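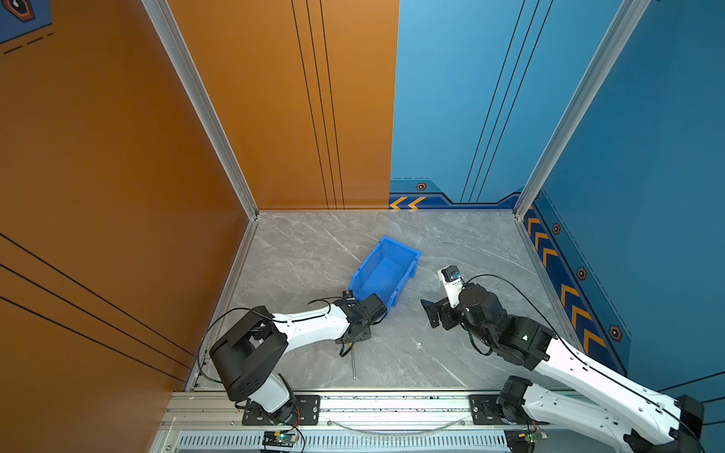

Neveleo Dual-Arm Workcell Kit: Evaluation Progress Report
Prepared for the Irkorbridge Equipment Fund
Report date: 10/3/20

Status

The evaluation is on schedule and within budget. The kit has been assembled, both arms have been brought up, and the first of three task groups is finished. The second group, bin handling, is under way. The third, small parts sorting, has not started.

The fund asked us to answer one question: should the Neveleo kit be bought for the four training sites, or should the sites keep using the single-arm Vutix benches they have now? We are not ready to answer that in full. The sections below give what we know so far.

Assembly

The kit arrived in three crates. One held the frame and wall panels, one held the arms, and one held wiring, grippers and fasteners. Assembly took two people 25 hours, including time spent waiting on a replacement bracket. The manual lists 152 fasteners. The crate was short by six, all of the same size, and we bought those locally.

The panels went in without trouble. The rail at the front took longer. Both mounting plates have to be square to the rail before the arms are bolted down, and the manual puts that step after the arms are on. We had to take the left arm off and start over. Neveleo has been told and says the next printing will change the order.

Wiring is the weakest part of the kit. The control boards sit low at the front, under the arms, and the connectors are hard to reach once the rail is in place. We would want a cover over the boards before the kit goes to a site with students. Egilsson quoted us for a simple bent cover, and the quote is attached to the budget sheet.

Task group one: reach and repeat

Each arm was sent to a set of marked points on the floor and back again. The right arm met the stated tolerance on every run. The left arm drifted during the second session and was recalibrated, after which it met the tolerance too. Calibration takes 30 minutes per arm. We think sites should plan to do it at the start of each week.

Task group two: bin handling

The task is to grip a blue plastic bin by its edge, tilt it and set it back down flat. One arm does the gripping while the other stays clear or comes in from the side. The plan calls for 120 trials, split evenly between left-arm and right-arm leads. The left-arm trials are being run first.

Results to date:
The gripper holds the front edge of the bin well when the approach is straight on.
When the approach is off to one side, the bin tends to turn before it tips. Most of the failed trials are of this kind.
The cables on both arms are long and loop outward. On two trials the left cable caught on the shoulder and the run was stopped. We now tie it at one more point.
The wrist camera gives a usable view of the bin's edge under the room lights. Glare from the floor is a problem near the windows, and we have moved the cell away from them.

We do not want to give a success rate until both halves are done. The left-arm numbers alone would make the kit look worse than it may be, as the drift mentioned above affected the first few trials and those will be repeated.

Comparison with the Vutix benches

The Vutix bench is easier to set up and has better written instructions. It has one arm, so it cannot do any task where a part is held and worked on together. Three of the four sites told us that two-arm work is the main thing they want to add. The fourth has limited floor space and would prefer to stay with what it has.

Support from Neveleo has been fair. Email questions are answered within two working days. The phone line was less useful — twice we were sent back to email.

Budget

Spending matches the plan except for two items: the fasteners and the extra cable ties, both minor. The Egilsson covers were not in the original budget. If the fund approves them, they can be paid for from the unused shipping allowance.

Next steps

Finish the left-arm trials, including the repeats.
Run the right-arm trials with the same bin and starting positions.
Send Neveleo the full list of corrections to the manual.
Begin small parts sorting.

The final report, with a recommendation for each site, is due in January. Before then we need a decision from the fund on the board covers.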